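Borkum data collection, weekly sync
April 16, 2024

Present: Hayley Cheetham (chair), Poppy Bramwell, Lacey Naylor, Pauline Heywood (notes, sorry, typed fast)
Apologies: Sandra Mellor, sent comments by email, read out under item 3

1. Where we are with the pens task

Poppy showed the pens setup, overhead view first, then wrist.

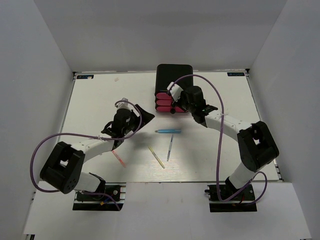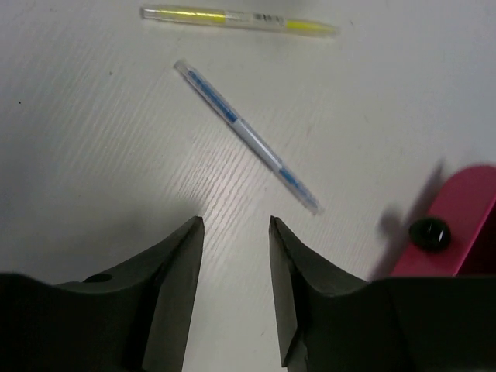
2. Numbers

208 episodes recorded on pens so far. Lacey has been through all of them. 18 marked bad, mostly operator stopped early or forgot to hit save until arms were back home.
Poppy asked if the 18 can be trimmed and kept. Lacey says no for most, the end is missing so there is nothing to trim to. She'll look at three again where the grasp itself is fine.
Hayley wants the bad ones kept in a seperate folder, not deleted. Agreed.

3. Start positions

Long one. Sandra's email: too many of the early episodes start with pens in nearly the same spots, model will learn the spot and not the pen. She'd like angles mixed too, not everything lined up with the table edge.
Lacey agrees, said her first batch was worst for this. Was putting pens back where she found them out of habit.
Poppy: scatter is better now but people still avoid the far half of the table, it's a longer reach and the elbows get awkward.
Hayley: far half has to be in there. Otherwise first thing it fails on in the demo.
Idea from Pauline, a printed card per episode with a rough layout, shuffle the deck before each session. Poppy thinks cards will slow things down. Try it for one session and see.
Also Sandra: please do not nudge a pen with your hand once recording is on. If it rolls, it rolls, keep going or scrap the episode.

4. Lighting

Pale pens wash out in the overhead view. Poppy would turn exposure down a notch, Lacey worried that changes the look halfway through the set. Discussion went in circles a bit.
Decided: leave the setting alone until the current batch is finished, then record a small batch at the lower exposure and compare. Poppy to write down both values in the log so we can go back.
Highlighter is see-through plastic, Hayley wants to know if that hurts. Nobody has checked. Lacey to pull every episode with it and compare success against the others.

5. Cables

Pauline asked if the wrist cables can be tied in closer to the arms. Big loops when the arms reach in. Poppy says some slack is needed for wrist rotation, tried it tight before and it pulled at the connector. Will try one extra clip near the elbow and leave the rest.

6. Operator notes

Too many different ways of writing the same thing. "dropped", "drop", "fell", "lost it". Lacey made a short list of labels, nine in all, everyone use those and nothing else. Free text goes in the comment box.
Instruction text also needs fixing. Half say "pick up pen", half say "pick up the marker". Hayley is ok with both wordings as long as it's on purpose and matches whats on the table. Sandra's email says the color should be in there whenever there is more than one pen out. Agreed, from next session on. Old episodes get relabeled when Lacey has time, no date.
Operators to pause before closing the gripper? Poppy had heard we should. Hayley says no, move at normal speed, pauses just teach it to pause.

7. Laldale

They want to see something running on their site by December. Hayley told them pens only, one arm, and no promises on the two arm handover. They asked for the raw episodes as well. Not until the relabeling is done.
Pauline to check what the agreement says about sharing, she thinks the wording is vague.

8. AOB

Disk on the recording machine is filling up, Lacey to move the older task to the Gbeho server.
Poppy away for part of next week, Sandra covers her sessions.
Can people please home both arms before they leave. Second time of asking.

Actions
Lacey: recheck three bad episodes, separate folder for the rest
Lacey: highlighter comparison
Lacey: send round the label list, move old data
Pauline: layout cards, one deck
Pauline: read sharing section of the Laldale agreement
Poppy: exposure values in log, small test batch after this one
Poppy: extra cable clip
Hayley: reply to Laldale re raw data

Next meeting same time, same room. Hayley to send the link for Sandra.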